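Dinham Retreat Centre

Dinham is a residential retreat centre on the edge of the village of Hurach, used for silent weekends, staff training and small conferences. 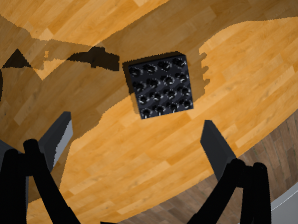

It was opened by Senga Rennie, a former school counsellor, in a farmhouse bought from the Cowie family. The main building sleeps 24 and the grounds cover five hectares, with a walking track to the creek. A separate hall, added later by the builder Kenneth Cowie, seats 151.

Groups may bring their own leader or book one through the centre. Meals are vegetarian - guests on longer stays share the kitchen work. Dinham closes each October for repairs, and its library of 2,000 books is open to local residents in the afternoons.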